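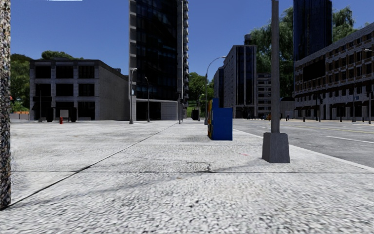
Figure 7. Plaza level in the simulator, with the vending box and pole ahead.

4.2 Running a sidewalk chore test

The Pemavar unit can sweep open paving without help. It can't yet be trusted with litter close to poles, bins or curbs, so test those jobs in the simulator first.

1. Open the Sterkbridge map and load the plaza.
2. Draw the work area on the paving. Keep the road outside it.
3. Mark the pole base, the vending box and the hydrant as fixed objects.
4. Set the chore to Sweep and the time limit to 90 minutes.
5. Press Start and save the log when the run ends.

Note: Seams in the paving may be logged as edges - clear error 489 and run step 5 again.

Caution: A pass in the simulator does not clear the unit for street work. Keep 2 people with it outdoors.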